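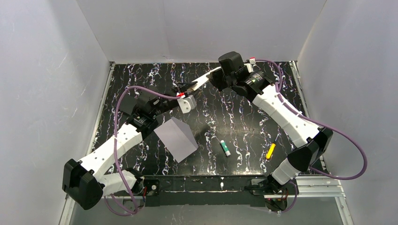 # Pleltska household paper survey: data card

Pleltska is a table of answers from people who were asked what they keep in their filing drawers at home and how long they keep it. It has 3,271 rows, one per kept item. I put it together because I was tired of reading that everyone should "go paperless", usually from firms that sell scanning by the month.

## Where it came from

Answers came in through a form on the Gimdale site, open for most of January. People chose to fill it in, so expect tidy people, worried people and people with opinions about tax letters. Please don't quote it as what "the average home" does. It can't tell you that.

## What's in it

- item: what the paper is, in the person's own words
- years_kept: a guess, and often a generous one
- last_looked_at: blank in 1,696 rows
- reason: free text, lightly cleaned for spelling

The blanks in last_looked_at bother me most. Some people surely meant "never" and some just skipped the question. I haven't filled them in, and I'd be wary of any version that has.

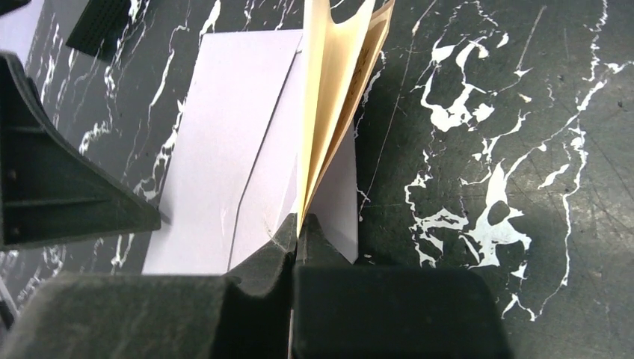

Folder labels are a mess too. "House", "house stuff" and "HOUSE — IMPORTANT" may be the same folder or they may not, and I left all 3 alone. Amirhossein Ansari wrote a script that merges them. It runs fine, but I don't trust the result — it put a boiler warranty under pets.

## Known problems

Zolteo once hosted a copy with the years rounded to the nearest five. Avoid it. The Salehi categories, used in older notes, don't match these columns.

## Use

Free to reuse with a link back. If you find that paper is dying, check your sums first.

Last updated: January

This site uses cookies to remember your settings. Accept / Manage

Comments (2)

marrowfat: Is "years_kept" counted from the date on the paper or from when they filed it?

tilly_b: The form didn't say. I put the date on the paper for mine, no idea about the rest.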